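The case for plain controls in public buildings

Hazel Villanueva, Policy Lead, Brotommont Tenants' and Residents' Council
2021-10-18

The Borough of Brotommont is now taking comments on its draft standard for the refurbishment of public buildings. The standard covers the town hall, four branch libraries, two leisure centres and the common parts of sheltered housing. It runs to many pages on insulation, paint, flooring and fire doors. On the matter of how a member of the public is to turn on a light, call a lift, ask for help or open a door, it has one paragraph, which says that controls should be "modern, integrated and screen-based where practicable".

The Council has replied formally to the consultation. This essay sets out at greater length why we believe that paragraph is mistaken and what we would put in its place.

Our position is simple. A person entering a public building should be able to work it without being taught. Lights, lifts, doors, heating in bookable rooms and calls for help should be worked by separate, fixed, physical controls, placed where people expect them and marked in plain words. Screens may be added beside them. They should not replace them.

The present direction of travel deserves some account. When the Ferreira Road library reopened in April, its old wall switches had been taken out and replaced by a panel by each door. The panel controls lighting, blinds, ventilation and the door lock of the meeting rooms. It is handsome and it saves wall space. It also goes dark when left alone, and must be touched once to wake it and again to choose a page before the lights can be found. Groups which had met in those rooms for years without difficulty began to ask staff to come and turn things on for them. Staff obliged, as they always do, and the cost of the change was moved from the building to the people who work in it.

We do not say this to criticise the library service, which was given the panels as part of a wider contract. We say it to show how such decisions are made. The choice of a control is treated as a matter of finish, to be settled late and by whoever supplies the cabling. In our view it is a matter of access, and should be settled early and with the public in the room.

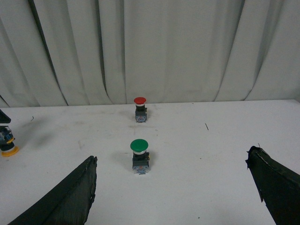

A red push button with a mushroom head.

There are good grounds for thinking that the older kinds of control have lasted on their merits. A switch by a door can be found by hand in the dark. A button that moves tells the finger that it has been pressed. A dial shows its setting to anyone who walks past. These are modest advantages, and easy to overlook for those who are young, unhurried and familiar with the building. They matter a good deal to a person with poor sight, a tremor, thick gloves or a child on one arm. They matter to the visitor who comes once a year to register a death and has no wish to learn anything new that day.

The Council put these questions to its members in a postal survey sent to 800 households. We received 212 replies. We make no claim that they speak for the whole borough, and the full table of answers is attached to our formal response. What we found useful was the written comments. Many were from people who had no objection to screens as such and used them daily at home. Their complaint was that each public building now had its own, with its own pages and its own words, and that skill gained in one place was of no help in the next.

Mrs Lacey Cheetham, who chairs the residents' meeting at Sestura House, wrote to us on behalf of her neighbours. "We have a new heating display in the lounge," she said. "It is very clear once you know it. The trouble is that there is always somebody who does not know it yet, and they sit in the cold sooner than ask." We have quoted this letter to officers on more than one occasion and do so again here. Sitting in the cold sooner than asking is precisely the kind of harm that no fault log will record.

It is fair to set out the opposing case. The borough's property team has made it to us with patience and good will, and parts of it are strong.

The first argument is cost. A single panel replaces several switches, and can be altered later by changing its settings instead of opening up the wall. We accept that this is so on the day of fitting. We are less sure that it is so over the life of the building. A wall switch can be replaced by any competent electrician with a part bought locally. The panels at Ferreira Road are supplied by Trukotix, and under the present contract must be repaired by its own engineers. When one failed in the summer, the meeting room it served was closed until a visit could be booked. The borough's own figures give £2776 as the yearly charge for the support agreement at that one branch. We have asked for the matching figure for the old switches and have been told that none was ever kept separately, the sums being too small.

The second argument is energy. Panels can turn off what people forget to turn off. We support this aim without reservation. It can be met equally well by a timer or a sensor working alongside an ordinary switch, and this has been common practice in stairwells and public lavatories for many years. The saving comes from the timer. It does not depend on taking the switch away.

The third argument is that the public is changing, and that today's objections will pass as people grow used to the new arrangements. Mr Jonatan Boström, who advised the borough on the draft, put this to our open meeting with some force, and pointed out that similar fears were once voiced over cash machines. We would answer that cash machines kept their keys. We would add that a public building must serve those who use it now. Some of them will not have the time to grow used to anything.

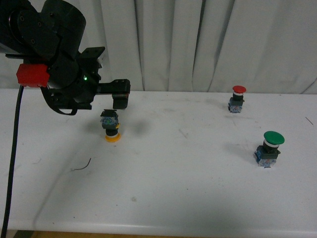

Push button with a yellow cap, lying upside down.

A related question is that of words and signs. The draft standard favours symbols over text, on the ground that symbols need no translation. Our experience is mixed. Some symbols are known to nearly everyone. Others, such as those for ventilation and for room modes, were understood by very few of the members to whom we showed them. A symbol that must be explained by a printed notice taped beneath it has failed, and the borough's buildings contain a fair number of such notices. We would ask officers to walk round and read them. Each was put up by a member of staff who had grown tired of answering the same question, and together they make a better guide to what needs mending than any survey we could carry out.

We would also ask for steadiness. Ms Rosemarie Vogler, who served for many years as the borough's access officer, held that a control should never be moved without cause, and kept a plan of every public entrance on which the height and side of each door button was marked. That plan fell out of use after she retired. It should be brought up to date and made part of the standard. A person who has learned, with effort, that the button is on the left at elbow height has a reasonable claim to find it there next year.

The Council therefore proposes that the paragraph be struck out and replaced with the following.

Every light, lift, door and call for help in a public building shall have its own physical control, which can be found and worked by touch.

Controls shall be marked in plain English, with a symbol where one is widely known.

No control shall be moved or removed without notice to the regular users of the building and a period in which they may comment.

Any part likely to need replacement within ten years shall be available from more than one supplier.

Where screens are fitted, the building shall remain fully usable when they are switched off.

We recognise that the last of these will be thought demanding. We regard it as the most important. Power supplies fail, contracts lapse and suppliers are bought and sold. A library that cannot light its own reading room in such a week has given up something it ought to have kept.

Mr Wendell Yazzie, who represents leisure centre users on the Council, has asked that the changing rooms be considered separately, given the particular demands of damp and cleaning. We agree, and a short supplementary note will follow from his working group.

Comments on the draft standard may be made in writing to the property team at the town hall, and should be no longer than 2000 words. Members who would like help in preparing a response, or who would prefer to give their views in person, are invited to contact the Council's office during normal hours. Large print copies of this essay and of our formal response can be collected from the front desk or sent by post on request.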